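From: Deepika Murthy
To: Utcombe House residents and tenants list
Subject: Re: [utcombe-house] Plants and cut flowers on shared tables

Dear all,

Thank you to those who replied to the notice on shared tables. I am answering Jayanthi Salian's message on the list, as several of her questions were also sent to the office privately. Her message is quoted in the relevant parts.

Jayanthi Salian wrote on Tuesday:
> The notice says that "floral items" must be kept on a
> waterproof base from February onward. Does this apply to potted
> plants, or only to vases? Our floor has both on the same table.
> Also, who is responsible for changing the water? Last month two
> vases from the Plumevell delivery were left until the stems had
> gone soft, and there was a ring on the wood afterward that
> Kasun had to sand out.

The requirement applies to both. A potted plant placed directly on an oiled wooden surface will mark it in time, whether or not the pot has drainage holes. Saucers in two sizes are kept in the supply closet on the second floor, next to the watering cans. Please use the larger size for any plant whose leaves extend past the rim of its pot, and turn the plant when you water it.

Vases require the same care. Clear glass is preferred on the shared tables, as the water level and the condition of the stems can be checked without lifting anything. Water should be changed every 2 days. The floor contact is responsible for this; where no contact has been named, the task falls to the person who signed for the delivery.

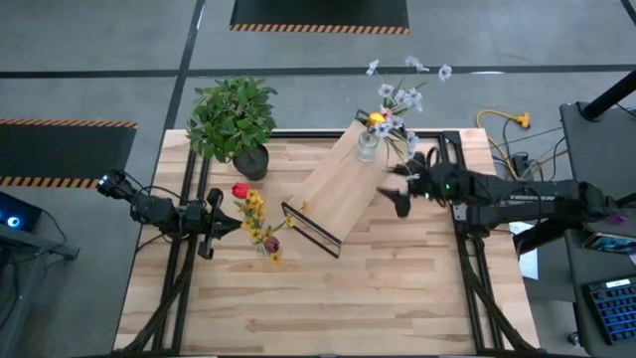 With regard to height, tall arrangements should be placed toward the back of a table and small ones farther forward, so that people seated there can see one another. A slanted wooden riser may be used under a vase, provided that the vase stands securely and does not shift when the table is leaned on. Long stems may extend past the back edge of a table if no walkway runs behind it. Where one does, please trim them. Rekha Poduval keeps the good shears at the front desk and asks that they be signed out and returned dry.

> Could we also have some guidance on mixing? The last white
> bouquet looked very well on its own, and then someone added
> three kinds of grocery store carnations to it.

The office does not wish to regulate taste. We would ask only that additions be made by, or with the agreement of, the floor contact, and that the lower leaves be removed first. Leaves below the water line are the usual cause of cloudy water. A single stem in a second color is, in my own view, quite sufficient in a white arrangement, but this is not a rule.

> Finally, is the order staying with Plumevell? Saranya mentioned
> that Mollel had sent a price list.

The order remains with Plumevell through the end of the current term. Saranya Hegde has received the Mollel price list and will circulate it to floor contacts separately. The present budget is $44 per floor for each delivery, and that figure will not change with the supplier. Comments on the list should go to Saranya directly and not to this address.

Two further items. The butcher-block tables on floors 4 and 5 are due to be oiled by Kasun Bhattacharjee. Everything must be cleared from them by 5 p.m. on the evening before, including plants, and nothing should be set down again until the notice on the door has been removed. Floor contacts will receive the schedule from Kasun.

Residents of the Prasham wing are reminded that the sink in their corridor is not to be used for rinsing soil from pots — the trap has been cleared twice already. The utility sink on the ground floor is available for this purpose at all hours.

Regards,

Deepika Murthy
House Office, Utcombe House

To leave this list, send a blank message with the word "remove" in the subject line.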